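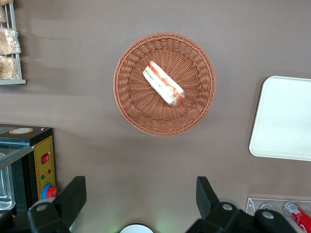

Counter and Display Assistant (fixed term, two posts)

Posted 19th September by the Dristix recruitment desk

We use cookies to remember your search settings. Accept | Manage

Dristix is recruiting two assistants for the practice counter at its Dellmont site. The counter is a working mock-up of a small shop till point, used to test how packed food and small goods are laid out, moved and put back. The posts start in October.

Duties

Set out the counter at the start of each shift from the printed layout sheet. Wrapped sandwiches go in the round wicker basket, bagged pastries on the white wire rack, and boxed or tubbed goods on the clear stepped stand. Trays are kept clear between runs.

Move items between basket, rack, tray and stand as the sheet directs, and record each finished layout in the Grallora stock log. The log holds 278 layouts at present. Entries must give the layout number, the start and end positions and any item that would not stay where it was put.

Check wrapping and boxes for damage. Split film, crushed corners and loose lids are set aside and noted. Goods are not for eating, including at the end of a shift.

Wipe down the table and stand. The acrylic marks easily – use the cloths supplied, no paper towel.

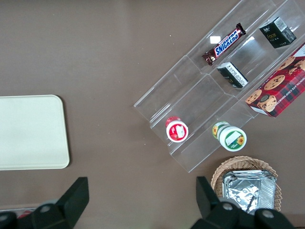 Stepped stand with boxed and tubbed goods, including a Snickers bar on the upper tier; foil containers in the basket below.

What we need

Steady, accurate work over long periods. Most shifts repeat a short set of moves many times, and a layout that is nearly right has to be done again. You should be able to read a plan drawn from above and match it on the table without help.

Experience in a café, bakery or corner shop is useful but not required. Basic keyboard skills are needed for the log. Training on the Pirihi labelling scheme is given in the first week and is paid.

The work is done standing. A stool is available. Tell us on the form if you need the table at a different height.

Terms

Payment is 3550 for the full term, paid in two equal parts, the first at the midpoint and the second on completion. Shifts are mornings or afternoons – state which you prefer. Overalls are supplied.

How to apply

Complete the Dristix short form and attach one page on any previous counter, stockroom or packing work. Shortlisted applicants will be asked to set one layout from a sheet, untimed, at the Dellmont site. Travel to the trial is not refunded.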